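Gesmont Institute of Technology
Robot Learning for Practice, Unit 4 handout
Collecting Demonstrations with Hand-Held Grippers 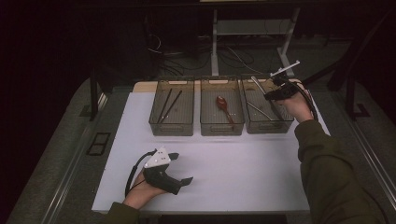 Prepared by Melati Govindasamy and Guoqing Shao. Students must read this handout before their first booking in the Ballusdale laboratory.

4.1 Purpose of the unit

In Unit 3 the learning system was treated as given and the data as a file to be loaded. This unit deals with how that file comes into being. Each student pair will gather a set of demonstrations of a sorting task, check it, label it and hand it to another pair for training. Marks are awarded for the quality of the set and of its written record. The performance of the trained policy is assessed separately in Unit 6.

4.2 The task

The practice task is cutlery sorting. Three open bins stand in a row at the back of the white board. Chopsticks belong in the left bin, spoons in the middle bin and metal utensils in the right bin. The operator works with a gripper in each hand and may use either one, provided that the choice is recorded in the session sheet.

Both directions of the task are collected. In a placing episode, a utensil begins on the board and ends in its bin. In a clearing episode, it begins in the bin and is lifted out. Clearing is the harder of the two. Thin utensils lie close to the floor of the bin, and the fingertips must reach down beside the wall without pushing the bin out of line. A good grasp near a corner often takes several attempts to learn, and students should practise it before recording.

4.3 What counts as an episode

An episode starts with both grippers open and at rest above the board. It ends when the utensil has been released and both grippers have returned to rest. Pauses of more than 10 seconds should be avoided; if one occurs, the episode is to be marked "interrupted" and repeated.

A dropped utensil does not spoil an episode. If the operator picks it up again and finishes the task, the episode is kept and marked "recovered". Recovered episodes are of real value in training, and a set that contains none will be returned with a query. Drops must never be staged.

4.4 Varying the starting conditions

A policy trained on one arrangement will learn that arrangement. The following are to be changed between episodes:

The position and angle of each utensil, including its angle inside the bin.
The number of utensils already in each bin. An empty bin is permitted.
The hand used for the first grasp.
The operator, at least once per session.

The order of the bins and the position of the board remain fixed for the whole unit. Any bin that has shifted must be put back against the wood strip before the next episode begins.

4.5 Conduct of the operator

Move at a steady, unhurried pace. Keep the idle gripper low and away from the bins so that it does not block the view of the working one. Cables should hang free behind the wrist. Sleeves may be worn long but must not cover the gripper or its mount.

Operators are to rest after every 30 episodes. Fatigue appears in the data as short, jerky corrections near the bin wall, and these are difficult to remove afterward.

4.6 Quantity and submission

Each pair submits 69 accepted episodes. The combined class set, together with the recordings held over from the October intake, will exceed 1000 episodes and will be stored on the Rirnano server under the course folder. Files are named by pair number, session and episode, in that order.

Session sheets are to be lodged with Chenxi Feng on the day of recording. Requests to withdraw an episode after submission should be made in writing to Chunhua Tian, stating the episode number and the fault.

4.7 Questions for the tutorial

Would a set made up only of placing episodes be enough to train clearing by playing the recordings backward? Consider the moment of grasp.

Two operators favour different hands. Should their episodes be trained together or apart?

Reading: Unit 4 course notes, sections 2 and 3.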